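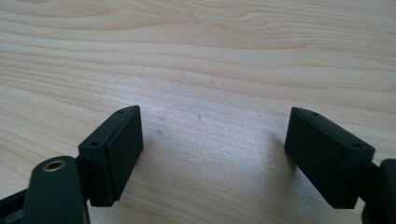
My sister says I should stop trying to do Mum's pudding from memory and just ring Mum. She said it twice on the phone, second time louder. You can't freestyle suet, were her words. Fine. But if I ring Mum she'll know I lost the card, and the card was Gran's, so no.

24 Dec 2020

Quarter to seven, kettle on, writing this standing up. Up since five. Couldn't sleep for thinking about dried fruit, which is a sad thing to put in a diary but there it is.

So the plan was Torkincombe for all three days, and that went on Saturday night's news with everybody else's. No, not going over it again. Bags unpacked, presents for the little ones posted, tracking says Rutley depot and has said Rutley depot for 4 days. Paid extra for that too. Rang them, was caller number 33 in the queue, got to 2, line went dead. Did not ring back. Had a biscuit.

Which leaves the two of us and a dinner I've never cooked. Always been potatoes, me. Potatoes and carrying chairs down from upstairs. Never once been let near the pudding.

What I remember of the card: brown at the corners, Gran's slopy writing, suet at the top, then currants, raisins, something crossed out. A stout, or was it the rum. Grated carrot, definitely carrot, because we all used to pull faces. "Boil till done" at the bottom. Very helpful Gran, thank you.

Should have been made in September, of course. Mum's has been sat in her cupboard under a tea towel since then getting better and better, and mine will be one day old. Sister says nobody can taste the diffrence. Sister buys hers.

Later. Half eleven. Been to the shop on the corner, queue down past the bus stop, everyone stamping their feet. No suet. No currants either. Got a box of the vegetable sort from the place by the station in the end, last one, back of the shelf, and sultanas instead. A man had six jars of mincemeat in his basket and I looked at them so hard he put one back. Took it. Not proud.

Dug out the old Dredero basin, the big one with the chip. Lid doesn't fit and never did. String, foil, paper with the pleat in it, that much I do remember, Gran made me hold my finger on the knot. Funny what stays. Can't remember how much flour but I can feel exactly where the string went over my nail.

Mixed it all in the washing up bowl (scrubbed first!!) Everyone had a stir, everyone being two people. Made a wish. Obvious wish. Won't write it down.

Quarter past three. It's on. Pan rattling away, windows streaming, whole flat smells like her back kitchen and I had to go and stand in the hall for a minute. Carols on the radio didn't help. Topping up the water every half hour, alarm keeps going off in my pocket.

Still to do: sprouts, bread sauce, find the good tablecloth, wrap the Noguchi lamp (how do you wrap a lamp that's mostly paper), ring the neighbour downstairs about leaving her a plate on the step tomorrow. Card for the postman, too late now, do it for new year.

Also the gas bill came. 327 pounds. On Christmas Eve. Put it behind the clock.

Ten to nine. Well I rang Mum. Only meant to say goodnight. She could hear the pan going and asked what was on, and I told her, the card and everything, and she went quiet and then said she'd got the card. It's been in her tin since I gave it back two years ago. It's rum. It was always rum. And there's no carrot in it, carrot was school dinners.

So we had a good laugh and then a bit of a cry, both ends. She's doing a chicken for one and says she's quite happy with that, she gets both legs. We're ringing at one tomorrow so we can eat at the same time, phone propped up on the gravy boat.

Pudding has another hour to go. It's got carrot in. Must remember to move the milk off the step and put the bird out of the fridge first thing. Bed after that, feet killing me.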